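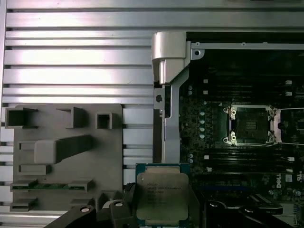 June 10, 2026. Bench 2, Rorninham workshop. Katherine and me in, Wálter from after lunch. Aim for the day was to get the memory layout settled so we can stop moving things about and start on the written procedure. The grey fixture plate is now on the slotted aluminium, lower left, with the board in its chassis to the right of it. The green strip goes across the low part of the plate between the two clamp tabs, one at each end, and I am leaving it there as the standard position. The CPU socket stays empty for all the memory work. Keep your sleeves off the pins.

Fixture plate first. This is the third print of the Tamayo drawing. The second one rocked on the slots and we wasted most of Monday shimming it with card. Katherine took the underside down on the flat stone before it went on the bench and it now sits without moving when you press a corner. She wants the drawing changed so the next one comes out right without the stone work. I have marked up the paper copy, it is in the blue folder, not yet done in the file.

Clamp tabs. Too tight on the left when first fitted, the strip had to be pushed in at a slant. Eased with a needle file, a few strokes, try, a few more. Right-hand tab not touched. It now goes in with a light push and comes out with two fingers. Wálter thinks I have gone a stroke too far and it will be loose by November. He may be right. If so we reprint, they are cheap enough.

The wedge block in the middle of the plate is for the next job and has no use in this one. Katherine asked if it could come off. I would rather leave it, as cutting it away means another plate and another go at flattening. It does get in the way of your knuckles if you reach over from the left, so reach from the front.

Chassis. Squared up against the bench edge with the long steel rule. The slots on the board run across, same way as the strip in the clamps, so there is no turning it over in your hand between one and the other. That was the whole point of shifting the chassis round last week and I think it was worth the trouble. Still need a stop of some kind so it goes back to the same place after cleaning. Pencil marks for now.

Retention lever on the socket: leave it alone. It caught Wálter's cuff this afternoon and he had to unhook himself. No harm that we could find. We looked over the pin field with the lamp and the loupe and neither of us saw a bent one. He is going to look for a socket cover in the Premis box. If there isn't one, order.

Oment want a count for wear on the clamps. Agreed with them on the phone: 1,000 insertions on one strip, looking at the edge contacts and the clamp faces every 50. I have ruled up a sheet for it. Initial each line when you do the inspection, and if you stop partway write down where you stopped. Use the strip marked scrap, not the good ones from the drawer.

Wrist strap on the hook by bench 2 failed the tester, binned it. Spare one is from bench 4, please put it back when ours comes.

To do
- Tamayo drawing, underside and left tab (me)
- socket cover (Wálter)
- stop for chassis, try a bit of angle bolted into the slots (Katherine)
- new wrist strap
- start the count Thursday morning if the stop is in, otherwise wait

Rorninham workshop notebook | Questions to Katherine Rivadeneyra, bench 2 | Back to top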